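The Rule About the Cups

We have a rule at work that says no task starts until both arms are in their start pose and both grippers are clear of the table. It is rule 2. Rule 1 is that you read the rules, so in practice it's the first one with any content.

I've been thinking about rule 2 a lot because on Friday I had to defend it to a room of people who wanted it gone. I wrote the thing, so I am not neutral. I wrote most of the rules, in the sense that I was the one who kept breaking things that hadn't been written down yet.

Some background, for anyone who came over from the bread posts. I work on tabletop tasks for two-armed robots, nearly all of it in simulation. Put the can upright. Move the cup to the plate. You set up a table, put stuff on it, let the software have a go and write down how it did. The writing down is the part people are bad at. Robots are also bad at it, but they have an excuse.

Three of us started with a shared folder and a lot of goodwill. That got us through the first month. Then a group at Kelbridge asked for our results on the tidying tasks so they could compare them with theirs, and I went to get them, and found a folder called "final", a folder called "final_use_this", and a folder called "cups". The cups folder had the best numbers in it. No one could say what had been done differently in the cups folder. I suspect the cup had been moved closer.

So: rules. I'm going to put the ones that survived down here, partly because people ask and partly because I'd like them to exist somewhere that isn't our wiki, which has opinions about formatting.

Write down the layout before you run anything. All of it, including the things the robot isn't supposed to touch. Especially those. We had a long stretch of runs where the robot did well at picking up a can and quietly shoved everything else along the table on the way, and our score sheet had one column, and the column said "can". Ten out of ten for can. I've had moving companies like that.

Which brings me to the clutter rule. If the task is about one object, the other objects count too. You note where each one starts and where each one ends up, and if something falls off the table the run is a fail, even if the robot is holding the can up in triumph. This was not a popular rule. Our success rate dropped a good deal the week it came in, and I had to go to a meeting and explain that the robot was exactly as good as it had been the week before.
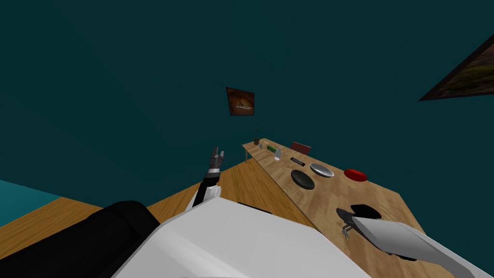 Prys Mathias thinks I have this backwards, and told me so at length by email: a strict clutter rule makes everyone build easy tables, he says, with the objects spread out in a polite line, and then you've standardized your way into testing nothing.

I hate this, mostly because he's right. Once a bumped plate costs you the run, there's a strong temptation to give every plate its own neighborhood. I went back through our layouts after his email and the gaps between things had definitely been growing. It was nothing sinister. Everyone had just moved their plate over a little, for comfort, the way you do on a bus.

We now have a rule for that as well. The layouts are drawn up by whoever isn't running the task, and they get locked before the first attempt. You may complain about a layout but you may not fix it. Complaints go in the log, and I do read them. My favorite so far says only "the cup is in a rude place".

The next rule is about stopping. Every task has a time limit and a written description of what done looks like. You'd think "put the can upright" would describe itself. Does it have to stay upright? For how long? Does it count if it's leaning on something? We lost an entire afternoon to leaning. The current wording says the object has to stand on its own for five seconds with no gripper touching it, and I am prouder of that sentence than of anything I wrote in grad school.

Then there's the retry rule, which is that there isn't one. A fumble followed by a recovery is one attempt, and you write down that it fumbled. A fumble followed by you hitting reset is also one attempt, and it failed. I know it would have worked the next time. It always would have worked the next time.

Somebody at Usteck (we swap notes with them) asked why we bother being this fussy about a simulator, when nothing in there can hurt you. Fair question. The boring answer is that the habits move over with you. If you learn on a simulated table that it's fine to start with the gripper already hovering over the goods, you'll do it on a real one, and the real one has your coffee on it. The less noble answer is that a simulator makes it very cheap to fool yourself. You can run something 101 times before lunch, keep the 9 you liked, and never get up from your chair.

That's also more or less what I said on Friday about rule 2. The case against it was speed. Going back to the start pose takes a while, it has to happen before every single run, and if the arm is going to end up over the table anyway then why not leave it there? My case was that where the arm starts is part of the layout. Leave it wherever the last run finished and you aren't repeating a task, you're doing a series of slightly different ones and averaging them.

It went to a vote and we kept it, with an amendment. You can skip the start pose when you're just poking at things, as long as those runs go in a folder with "scratch" in the name and never, ever end up in a table of results.

I checked this morning. There is already a folder called "scratch_good".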